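Skondetti opens up Rerotau, its planning software for everyday robot handling

NURBERG, 16th August
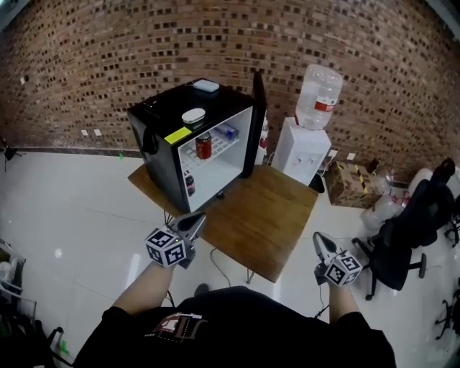
What does Rerotau do? It takes recordings of people handling ordinary things with hand-held grippers and turns them into motion plans that a robot arm can follow.

Skondetti is delighted to release version 2 of Rerotau to all users today, after a July trial with robot builders Leiva. The new version lines up the paths of both grippers on one shared clock, so jobs that need two hands, like holding a fridge door while reaching for a can, stay in step from start to finish.

The team rebuilt the tracking code from the ground up, and we're really pleased with how it came out! Marker cubes on the grippers are now picked up again much sooner after a hand passes in front of them. The release comes with 1,395 recorded tasks, 144 of them involving doors, shelves and drinks, and it closes 374 reported bugs (thank you to everyone who sent one in).

Rerotau runs on a standard desktop computer. Setup notes, sample plans and the full change list are on the Skondetti downloads page. Users of the first version can keep their old recordings and convert them with the import tool.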